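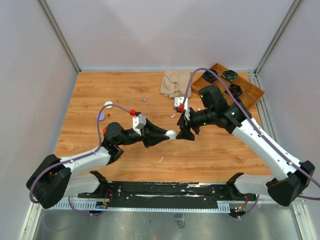
I very nearly didn't go. It was a wet Thursday in November, the open day at Plustholm only ran until five, and I had a pile of ironing that had been glaring at me since the weekend. But Tamara had already bought the train tickets (she doesn't ask, she just forwards you the email) so off we went, with cheese rolls and one umbrella between us.

Plustholm is out past the ring road, behind the tile warehouse, and if you come by bus you want the stop after the one on their map. We walked the extra bit in the rain with a man called Danylo Onyshchenko who turned out to be one of the people doing the demonstrations, so at least we weren't going to miss the start!

I'd pictured something huge, I think. Car factory stuff, sparks and yellow paint. There was a big machine by the entrance, a Hornard packing line doing boxes of tea, and most of the children were glued to that. Upstairs was much quieter and much more my thing: little two-armed setups on tabletops, doing the sort of fiddly jobs I do at my own kitchen table. We stayed at one of them for ages. It had a wooden tray split up into little squares, with dark rolled-up bundles sitting in some of them, and I said to Tamara that it was tidier than my sock drawer, and she said everything is tidier than my sock drawer.

What got me was the small white ball. You don't think of picking up a ball as difficult, do you? But watch two grippers come in from either side, jaws almost touching, and you find yourself holding your breath. I kept leaning in. Danylo said people always do, and that his mum did it so hard she bumped her forehead at the last one.

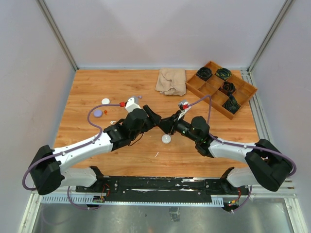 Zoriana Chornovol gave the talk at half past two, in a room with 17 chairs and a lot more people than that. She was lovely, very dry, and went through how long it takes to get one small job to go smoothly. They'd logged 590 tries at one task before they were happy to show it to visitors. I wrote that down on my hand. She also said the things that catch them out are soft things, cloth especially, as it never lands the same way twice. I've folded enough fitted sheets to believe her.

A boy near the front asked whether it could do Lego. She said not yet, and he looked so let down that she let him press the start button on the next run.

Downstairs there was a Sorkitz stand where you could have a go at steering a single arm yourself with a sort of joystick. I was terrible. You had to move ten beanbags into a bucket and I managed two before the queue behind me got restless. Tamara did six and has mentioned it every day since.

The café was closing when we got to it, but the woman on the till found us a last slice of ginger cake and two forks. Entry was free, parking is tight by the sound of it, and there are stairs up to the tabletop demos with a lift round the back if you ask at the desk. They're hoping to run another in the spring. I've put my name on the list, and Tamara's too, so this time it's my turn to forward the email.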